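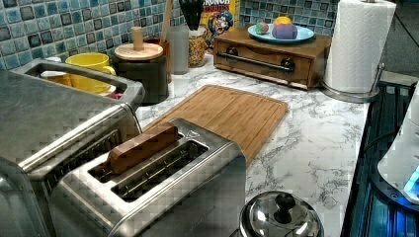

mossyteapot
Right, can a machine do the small daft jobs in a kitchen yet? I don't mean a dishwasher, I mean the fetching and carrying. Bread in the toaster, mug back where it lives, board wiped down. In that kitchen the slice is sticking up out of the slot at an angle, and I'd shove it straight without thinking (probably while shouting at the cat!). Could Rollo do that? I've read all 11 pages of the Rollo thread and I'm none the wiser.

larkrise_879
Not yet, I reckon. The grabbing is fine these days. It's knowing what's in the way that gets them, and most worktops are nothing but things in the way.

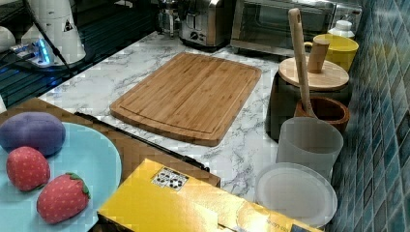
Plate of toy fruit, chopping board, toaster at the back

Tidy that lot and you've got a squashy plum, a cardboard box and a wooden pestle or spoon handle poking up. Every one wants a different grip.

Skundimov
Disagree. We've had a Larnano arm on the packing bench since November and it picks up soft stuff all day long. Squashy isn't the problem, people moving things is.

mossyteapot
But your bench is the same every morning, isn't it? My worktop never is.

Skundimov
Fair, but you could keep the toaster in one spot. Hardly a sacrifice.
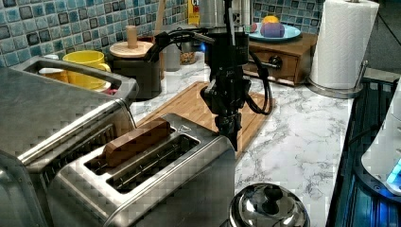
tinribs
Reply 6, and somebody had to mention money. I was quoted 1,601 for a second-hand arm with no software. I can put my own bread in for that, thanks. Lifting the slice out again without crumbs everywhere would impress me more anyway.

larkrise_879
Ha, yes. And who cleans the crumbs out of the arm?
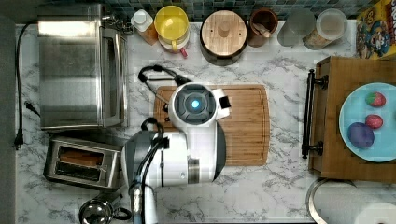
Skundimov
Same person who cleans the toaster, so never. I'll ask at work if I can try a loaf on ours.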